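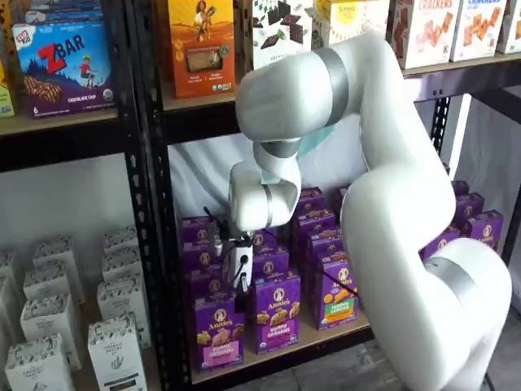
The man behind Grorkia wants me to know, before I've got my coat off, that it isn't a product. "People hear robot and shelf and they think I'm about to put the corner shop out of work," he says. "I'm trying to get it to pick up a box of biscuits."

I had asked to visit because I don't believe most of what I read about home automation, and I'd read a fair bit about his. A post in the Kitmont workshop newsletter had called Grorkia "a pantry that hands you things", and it got passed around a lot further than a workshop newsletter usually does. He winces when I read it back to him. He didn't write it, he says, though he did see it before it went out.

He's been a member at Kitmont for eight years, mostly for the metal lathe. The robot started as an argument with his brother-in-law over whether a person with a day job could get an arm to work from a real shelf, with real packets on it, instead of the coloured blocks everybody uses in their videos. He bought the arm second-hand and won't tell me the price. "Less than a car. More than I told my wife at the time."

So how much of this is a build, I ask, if the arm came ready-made? He takes the question better than I expected.

"The arm's the easy bit. You can buy an arm. What you can't buy is the part where it knows which box it's looking at when they're all the same purple, and doesn't knock the neighbour over getting to it. That's two years of evenings, and I wouldn't say it's finished."

The cloth behind the middle shelf is his doing as well. He says the software was confused by whatever was on the other side of the rack, so he hung up some white fabric. I put it to him that this is a bit of a cheat, as I don't know anyone who keeps a bedsheet behind their crackers. "It's a crutch," he says. "I'd like to lose it. I said that last August too."

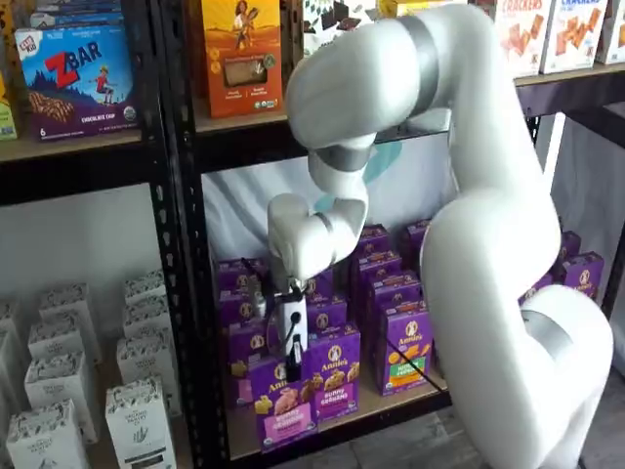 Grorkia at the snack shelf, with the Bunny Grahams in reach.

The groceries were chosen on purpose. Thin cardboard boxes stand up nicely but they crush, and the arm has no real feeling for how hard it's squeezing beyond a number he sets himself. He tried tins first and found them too forgiving. He also tried bags of chips, "for one afternoon", and doesn't want to talk about it.

I ask for a success rate and get a long answer. On a good evening, with the shelf neatly faced up and the lights the way he likes them, he'll run 20 picks and be happy with most. What does happy mean? The box comes out and lands where it's supposed to. What about a bad evening? "On a bad evening I go home early."

He doesn't keep a proper log, and this bothers me more than it seems to bother him. Without one, "it's getting better" is a feeling. He says he can tell. I've heard the same from people who own racehorses.

The code that decides where to grip is built on a package called Bunis, which he downloaded, fought with, and has now changed so much that he can't install the updates. A small outfit called Gyamfi sold him the replacement cabling when the old lot failed. Cables, he says, have caused him more grief than anything clever. They snag, they drag across the stock, and they turn up in the camera's view where the software takes them for the edge of a box. 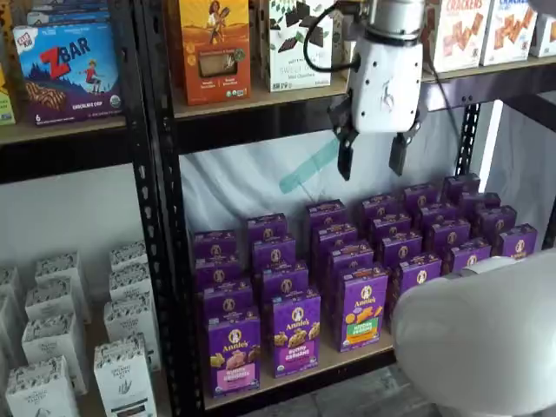 Then there's the matter of speed. I can take a box off a shelf in a second, and I'd guess my five-year-old niece could do it in two. Grorkia needs a good deal longer, and he'd sooner it stayed that way while there are other members wandering past with cups of tea. There's a stop button on a long lead and he keeps it in his hand the whole time I'm there. I was glad of it. An arm that size doesn't look like something you'd want in a kitchen.

"It's not going in a kitchen," he says. "I don't know where that came from."

From the newsletter, I tell him, and he nods.

What would it be good for, then? He mentions a friend who can't reach above shoulder height any more, and who did come in once to see it. She was polite about it. She has a grabber on a stick from the chemist, and she told him she was quite attached to it. He laughs telling me this, but he comes back to it twice more before I leave, and I suspect it stung.

He plans to turn some of the boxes sideways next and see whether the software still knows what they are. I ask if he expects it to. "No," he says, and goes to look for a chair.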